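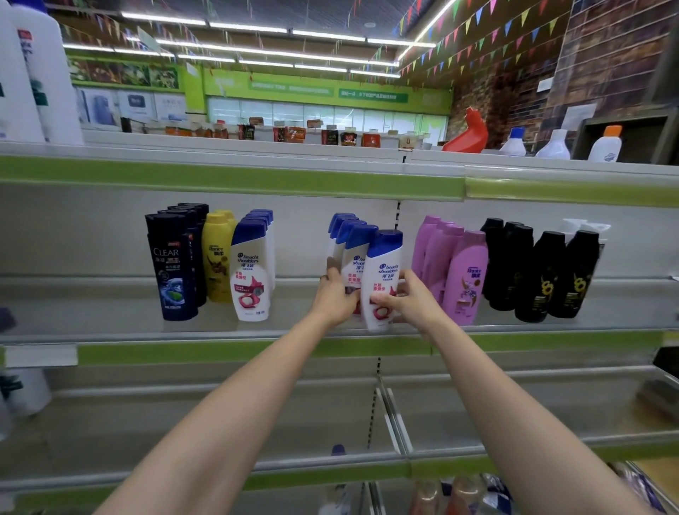 Bristbridge shop puts its shelves in order, and would like you to come and see

Bristbridge, August — I'm Concetta Donati and I run Prusico, the supermarket on Leone Street, and I've been asked to write our press release myself this time. So you'll have to put up with me going on a bit about shampoo!

We've spent the month redoing the whole toiletries aisle. That's 1,226 products taken down and put back, over 11 evenings after closing, and my back knows about every one of them. The hair care shelves came last and were by far the fiddliest (round bottles, tall bottles, bottles that lean on their neighbours the moment you let go).

The old way was by price. It made sense to me when we opened, but people kept walking up and down looking for the one they always buy, and half of them asked at the till in the end. Now each shampoo has its own block, with the fronts facing out, so you can look for the colour you know. Yellow Rejoice and pink Rejoice are easy to tell apart from a good few steps away, and if you use CLEAR or Head & Shoulders you'll spot those dark bottles and blue caps before you've read a word. We do a lot of trade in the Chinese-label ranges, and those customers told us quite firmly that they wanted the labels facing forward. Fair enough, too.

We've kept the lime-green price strips, which I know not everyone loves. I do. They cheer up a white shelf.

The aisle opens properly on Friday at 6 in the evening, and we'll stay open until the last person has had a cup of tea. Anyone who spends anything at all on hair care that night gets 3 pounds off their next shop, and there's no card to sign up for. We'll also have a table for Prurnum, the refill people from the other end of town, who'll take your empties if you rinse them first (please do rinse them, I'm begging you).

If there's something you used to buy from us and can't find, come and tell me. A couple of lines have moved to the end by the baby things, and a few slow sellers have gone altogether — but I can still order most of them in if you give me a week.

Press are welcome from the afternoon onwards. Ring the shop and ask for Concetta, or just come in and shout down the aisle.

Prusico, Leone Street, Bristbridge. Open every day, early till late.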